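Arbeitsspeicher im alten Desktop-PC wechseln: Tipps aus meiner Werkstatt

Viele Leute werfen einen Rechner weg, weil er langsam geworden ist. Oft fehlt ihm aber nur Arbeitsspeicher. Ich repariere seit dem Jahr 2000 Computer, zuerst für die Familie, später für die Nachbarn und für den kleinen Laden Nendard in unserer Straße, und ich habe mir dabei einige Gewohnheiten zugelegt, die ich gern weitergebe. Deutsch ist nicht meine erste Sprache, deshalb bitte ich um Geduld, wenn ein Fachwort nicht ganz richtig sitzt.

Vor dem Öffnen

Fahren Sie den Rechner herunter und ziehen Sie den Netzstecker. Der Schalter hinten am Netzteil genügt mir nicht. Danach drücke ich noch einmal die Einschalttaste und halte sie ein paar Sekunden fest, damit sich die Restspannung abbaut. Alle anderen Kabel kommen auch ab: Monitor, Tastatur, Netzwerk. Wer unsicher ist, welches Kabel wohin gehört, macht vorher ein Foto von der Rückseite.

Legen Sie das Gehäuse auf die Seite, und zwar so, dass die abnehmbare Wand oben ist. Bei den meisten Geräten erkennt man sie an den zwei Schrauben auf der Rückseite. Die Schrauben lege ich in den Deckel eines Marmeladenglases. Früher habe ich sie einfach neben das Gehäuse gelegt, und eine davon liegt vermutlich bis heute unter der Heizung.

Der Arbeitsplatz soll fest stehen und genug Licht haben. Auf dem Teppich arbeite ich nie, auch nicht im Wollpullover. Bevor ich ein Bauteil anfasse, berühre ich ein blankes Stück Metall an der Heizung und trage dann ein Erdungsarmband.

Welcher Speicher passt?

Schauen Sie zuerst in das Handbuch der Hauptplatine. DDR2, DDR3 und DDR4 sehen sich ähnlich, haben aber die Kerbe an verschiedenen Stellen und lassen sich nicht tauschen. Wenn kein Handbuch mehr da ist, nehmen Sie den alten Riegel heraus und lesen den Aufkleber, falls einer darauf ist. Ich schreibe die Angaben mit Bleistift in ein Heft, zusammen mit dem Namen des Besitzers.

Fassen Sie den Riegel nur an den schmalen Seiten oder an den Kanten der Platine an. Die goldenen Kontakte sollen sauber bleiben, denn Fett von den Fingern macht manchmal Fehler, die man sehr lange sucht.
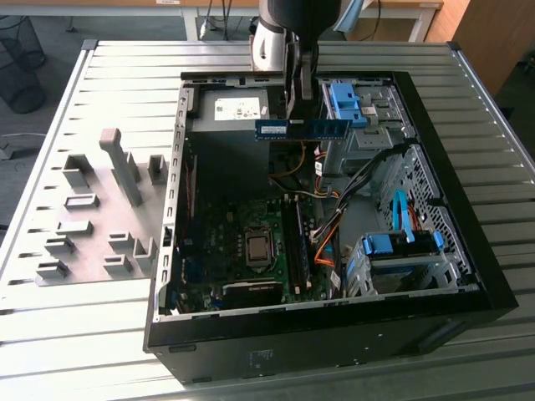
Blick in das offene Gehäuse

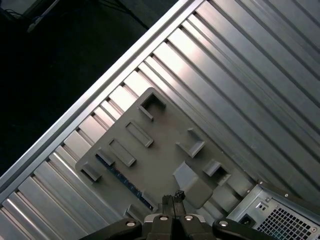
Einsetzen

Drücken Sie die Halteklammern am Steckplatz nach außen. Manche Platinen haben nur auf einer Seite eine bewegliche Klammer, das ist kein Defekt. Halten Sie den Riegel zuerst ohne Druck über den Steckplatz und vergleichen Sie die Kerbe mit dem Steg. Wenn es nicht passt, drehen Sie den Riegel um. Wenn es dann immer noch nicht passt, ist es der falsche Typ, und Kraft hilft hier nicht.

Stimmt die Richtung, drücken Sie mit beiden Daumen gleichmäßig auf die beiden Enden. Es braucht mehr Druck, als man am Anfang glaubt. Die Klammern schnappen von selbst ein — bei einer neuen Platine hört man das deutlich, bei einer alten manchmal kaum. Kontrollieren Sie danach mit dem Auge, ob der Riegel auf beiden Seiten gleich tief sitzt.

Kabel und Staub

Liegt ein Kabel im Weg, schiebe ich es nur zur Seite und ziehe nicht daran. Die flachen SATA-Stecker sind empfindlich und lösen sich leicht halb, ohne dass man es bemerkt. Deshalb drücke ich am Ende jeden Stecker noch einmal vorsichtig nach. Für Kabel, die in einen Lüfter hängen könnten, nehme ich ein Klettband von Habte. Kabelbinder gehen auch, aber beim nächsten Mal muss man sie schneiden und trifft vielleicht das Falsche.

Wenn das Gehäuse schon offen ist, lohnt sich auch ein weicher Pinsel für den Staub. Den Lüfter halte ich dabei mit einem Finger fest, damit er sich nicht dreht. Den Staubsauger lasse ich im Schrank. Das Netzteil selbst bleibt immer zu, auch wenn es innen grau aussieht.

Erster Start

Ich schließe den Deckel erst nach dem Test. Stecken Sie Strom, Monitor und Tastatur an und schalten Sie ein, ohne noch in das Gehäuse zu greifen. Piept der Rechner mehrmals und der Monitor bleibt schwarz, sitzt der Speicher meistens nicht richtig. Also ausschalten, Stecker ziehen, Riegel herausnehmen und neu einsetzen. Bei einem alten Büro-PC habe ich das viermal gemacht, bis er zufrieden war.

Wird die neue Menge im BIOS richtig angezeigt, lasse ich über Nacht noch ein Testprogramm für den Speicher laufen. Am Morgen soll dort eine Null bei den Fehlern stehen. Dann kommt die Seitenwand wieder darauf, zuerst einhängen, dann schieben, zuletzt die Schrauben. Den alten Riegel lege ich in eine antistatische Tüte und beschrifte sie, man kann ihn vielleicht für ein anderes Gerät brauchen.

Kontakt: Margus Šimkus, Werkstatt-Tipps Drarnine | © Februar 2018 | Nach oben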